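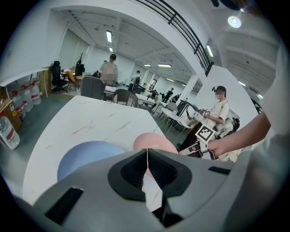 Week 7: The plates that wouldn't stack
Notes to go with the Tuesday session

Hello again! These are tidied up from what I scribbled on the board, with a few bits added because Elsa asked a very good question at the end and I gave it a rather poor answer. If you missed the session, read these before you start the worksheet, and have the fault log open next to you while you do.

What we were trying to do

The job was stacking two plates. You hold one still, tilt the other up by its rim, bring it across and set it down on top. We'd recorded people doing it with a hand-held gripper in each hand, trained on the recordings, and put the result on the pair of Hondmont arms in the back lab. The balls task had gone well the week before, so I was feeling quite pleased with myself and had more or less promised Anika Delacroix that the plates would be running by Sunday.

They weren't. The left arm would come in nicely, take hold of the rim, and then the right arm would behave as if the first plate had already moved. Sometimes it pushed. Twice it closed on nothing and then pressed down into the table, and the second time the force limit tripped and both arms stopped dead with a plate held between them. The plate slid out when Thaddeus Szabo reached in to take it, and it broke on the floor. He was fine, but I'll come back to that reach, as it bothers me more than the plate does.

Where I looked first (and why I was wrong)

My first thought was the markers. If the cube on top of a gripper is turned away from the camera, or a sleeve gets in front of it, you lose the position for a moment and the software fills in a guess. So I spent a whole afternoon going through recordings looking for gaps. There were a few gaps, yes, but they were short, and they didn't line up with the bad moments at all.

My second thought was the gripper fingers. Plates are smooth, rims are thin, fingers wear. Xiomara Ambrose swapped them for a new set and we ran it again, and it failed in exactly the same way. I should have taken the hint sooner: wear is messy, and a fault that repeats that neatly is usually sitting in the data. 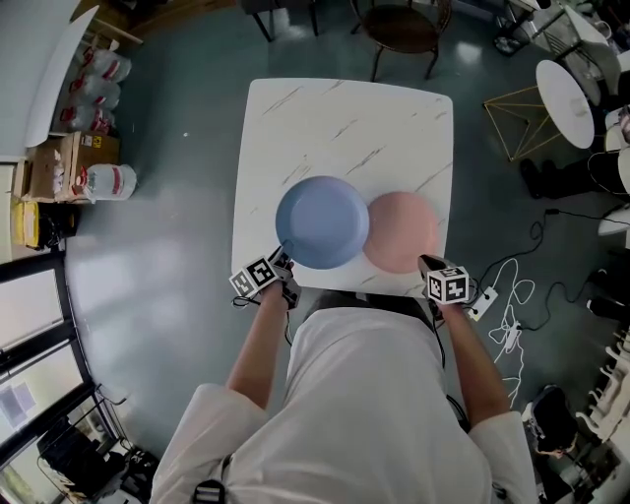 Fig. 1. The plates task. Left gripper touching the rim of the blue plate, right gripper at the lower edge of the pink one.

What it was

The two grippers were on different clocks. Each one stamps its own readings, and Tromport (our logging program) is supposed to line them up at the start of a session. It does this once. If a cable is knocked out and pushed back in, that gripper starts again with its own idea of the time, and Tromport carries on quite happily without saying a word.

In the bad recordings the right gripper was 45 milliseconds ahead of the left. That sounds like nothing, and for the balls it pretty much was nothing, because one hand does its bit and then the other does its bit. With the plates both hands are working on each other the whole time. A hand that runs early is reacting to something that hasn't happened yet, and that is just what the arm learned to do.

We found 12 recordings with the offset, all made after the same cable had been reseated. Leilani Pennington spotted it by plotting the two finger openings on top of each other for the moment at the end when people shut both grippers together. Everyone does this when they finish, more or less without thinking, and it makes a lovely sharp mark. In the good recordings the two lines drop together. In the bad ones there's a step.

So the fix, which you'll be doing yourselves in the practical:

Shut both grippers together at the start AND the end of every recording.
Plot both before you save. If the lines don't drop together, bin it.
If any cable comes out, stop, close Tromport, start a new session.
Write it in the log, with the time, even if you feel a bit silly.

Please don't try to rescue an offset recording by sliding one side along. I did try. It works if the gap stays the same all the way through, but two of ours drifted, and I only noticed after I'd "repaired" them.

About that reach

Elsa's question was whether a force-limit stop makes the arms safe to approach. I said "mostly", and I'd like to take that back. On our arms the stop holds position with the motors still powered. Whatever is being gripped is still being gripped, and it can let go or slip the moment you touch it. The rule from now on is the red button first, then wait for the light on the base to go out, then hands. If something falls in the meantime, let it fall. We have more plates.

The other half of this is the floor. A cable got knocked out because it lay where somebody walks. Before you pick up a gripper, look down, look behind you, and check there's enough slack for the whole movement with your arms stretched out – do the movement once with nothing recording.

For next time

Take the two practice files from the course folder. One has an offset and one has a real marker gap. Say which is which and how you know, and for the offset one, work out how far a hand moving at a steady speed would travel in that time. Pick a sensible speed and show me where you got it from. Half a page is plenty, and bring your plots printed, as the projector is still playing up.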